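From the projection booth

Well, we did it! The film club is back in its own seats after all those months of watching things separately and then arguing by email, and I can't tell you how good it was to hear other people laugh at the same joke I was laughing at. We only let in 20 of you for the September screening, with the windows open and everybody in coats, and it still felt like a proper night out.

The film, for those who couldn't get a seat, was Joaquim Paiva's Rornevar, his second feature and the first one to get any kind of release over here. It's the one about the ferry pilot who goes home to Bragança to sell his mother's house and keeps finding reasons not to. I'd seen it once before on a very small screen and liked it fine. On a big one I was a bit of a wreck, to be truthful. The long scene in the kitchen (you know the one, with the radio) goes on for what feels like half the movie, and I didn't want it to end. 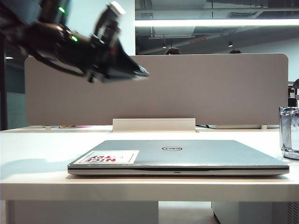
Not everyone agreed with me. Ilona Pap thought the whole middle stretch could have gone and said so at some length on the sidewalk afterward, and Larasati Wibisono thought the middle stretch was the only part worth keeping. I'm with Larasati, but Ilona did make a good point about the brother, who gets a terrific entrance and then pretty much vanishes. Arnaldo Vieira plays him, and he's so good in those few minutes that you keep waiting for him to walk back in. I looked him up when I got home - he was mostly a stage actor before this, and I'd love to get hold of whatever he does next.

Now, what's coming up. On October 2020's one and only club night we're showing Dakside, a black-and-white thriller set over a single night on the roofs of an apartment block. It's short and mean and very funny in places, and there's a chase over wet tiles that had me gripping the cat. Nilmini Munshi is doing the introduction and has promised to keep it under ten minutes (we'll see!).

Seats are limited again, so please write back to this email if you want one, and tell me if you're coming as a household so I can put you together. If you had a seat last time, maybe hang back for a couple of days and let the others go first. No snack table yet, I'm afraid, but bring your own thermos, and bring a blanket too.

One last thing - I'm still missing the club's DVD of Paiva's first film. It's in a plain blue case with a torn corner. If it's on your shelf, just drop it in the box by the door and I won't ask any questions.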